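Planning Equipment Purchases for a Robotics Cell
Handout 4: Simulation as a line in the budget
Instructor: Lakshmi Amin
Revised February 1, 2021

Read this before you fill in the budget sheet. Last term most groups spent their whole allowance on the arm and then wrote "software, misc." on one line at the bottom. I sent those back.

1. What the quote leaves out

The Cunard quote in your packet gives $2,698 for the gripper. It looks complete and it isn't. Fingers are listed as "application specific," so you buy them again when your part changes. The mounting plate is $708 on a separate page. Training is "available on request." Add the plate and you are at $3,406 before anyone has drilled a hole in a bench, and the Kunditz quote comes in at $3,403 with its plate included. Three dollars apart. Don't choose on three dollars. Ask both firms what a spare set of fingers costs and how long they take to ship, and write down who told you.

2. The simulator pitch

You will hear that simulation lets you put off buying hardware. Sometimes it does. The Claseo sales deck says you can "validate before you purchase," and I would like you to circle the word validate and ask what was measured. 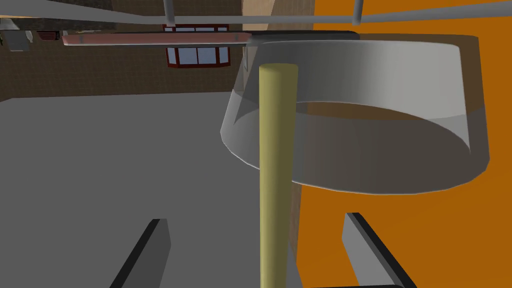

Simulation seats are cheap next to hardware, and that is why they slip through a budget review without questions. Our Claseo seat is $600 a year. What you get for it is geometry: can the fingers reach, is there room on both sides, does the approach make sense. With a lamp, say, you can see a finger on either side of the pole and a wide shade overhead, and start asking whether the wrist will hit that shade on the way in. Good question, worth some money. The render won't tell you if a real lamp tips over when it's squeezed, or if the finish is slick. Those answers come from a bench and a real lamp, so the bench stays in the budget.

Murali Panicker ran the numbers for a previous group and treated the seat as a one-time cost. It renews every November. Over three years that is $1,800, more than half the price of the Kunditz package. I still think it can be worth it - but put it on the sheet as what it is.

3. Questions to settle before you sign

Who builds the scenes? A kitchen with a counter full of cups and bottles takes somebody's hours, and those hours are yours unless the contract says otherwise.

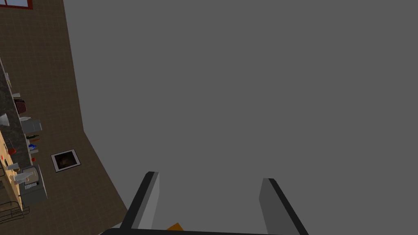
If the vendor supplies the scenes, get the list in writing, along with the file format and whether you keep them when the license ends. Mitsotakis-Vlachou would not answer that last one by email, and I took the silence as a no.

Does the gripper model match the gripper you are buying? Ask for finger length, opening width and closing force, then compare with the data sheet. A generic two-finger model is fine for class exercises and poor evidence for a purchase.

4. For next session

Bring one filled-in sheet per group covering three years. Separate lines for arm, gripper, spare fingers, plate, seat renewal and scene-building hours. If you don't have a price, leave the box blank and note who you asked.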